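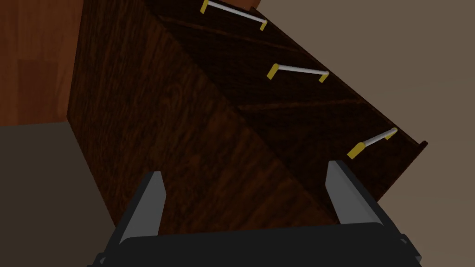 Dark brown wood grain on the side of a dresser.

What Are Things Made Of? Wood and Brass

Look around the room you are sitting in. Everything in it is made of something. The stuff that things are made of is called material. Glass, paper, wool, and steel are all materials. Two that people have used for a very long time are wood and brass. One grows, and the other has to be mixed.

Where wood comes from

Wood comes from the trunk and branches of a tree. Just under the bark there is a thin layer that makes new wood. In places with warm summers and cold winters, it grows quickly in spring and slowly in late summer, then stops for the winter. The spring wood is usually lighter in color and the late summer wood is darker. One light band and one dark band together make a growth ring.

If you look at a tree stump, you can often count the rings. A stump with 34 rings came from a tree that lived for at least 34 years. A wide ring means the tree had a good year. A narrow ring may mean there was little rain, or that bigger trees nearby were blocking the sun.

What is grain?

When a log is sawed the long way into boards, the saw cuts through the rings. On the flat board they show up as lines. The pattern is called the grain. Sometimes the lines are nearly straight. Sometimes they curve and swirl, often where a branch grew out of the trunk. A round dark spot where a branch began is called a knot.

Grain matters to people who build things. Wood splits easily along the grain but is hard to break across it. "I look at the lines before I pick up a saw," says Tharushi Khan, who builds tables and chairs. "If a leg is cut the wrong way, it can snap when someone sits down."

Color can fool you, though. A pale wood can be stained dark brown or red, so you can't always name the tree from the color of the furniture.

What brass is made of

There is no such thing as a brass mine. Brass is an alloy, a metal made by mixing other metals. To make it, workers melt copper and zinc together. Copper is reddish and zinc is bluish gray, but the mix comes out yellow. In one kind of brass, every 100 pounds of metal has 66 pounds of copper and 34 pounds of zinc. More copper makes it redder.

Brass is easy to bend, press, and stretch into shape, and it does not rust the way iron does. Rust only happens to metals with iron in them. Old brass does get dull and darker - this is called tarnish - but polish will bring back the shine.

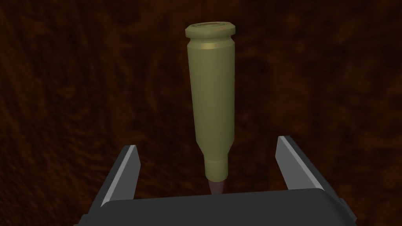 A rifle cartridge with its flat base at the top.

Trumpets, door knobs, keys, and water taps are often made of brass. So are the cases of many cartridges, the parts that hold the powder and the bullet together. A cartridge is dangerous. If you ever find one, leave it alone and tell an adult.

Try it yourself

You will need a sheet of thin paper, a crayon with the wrapper off, and a piece of rough, unpainted wood.

Lay the paper on the wood and hold it still. Rub the side of the crayon gently over it. Lines should start to show on the paper. Try a second piece of wood and put the two rubbings next to each other. Are the lines close together or far apart?

Words to know

Alloy: a metal made by mixing a metal with one or more other materials.
Grain: the pattern of lines in wood.
Knot: the place in a board where a branch began.
Tarnish: the dull layer that forms on some metals.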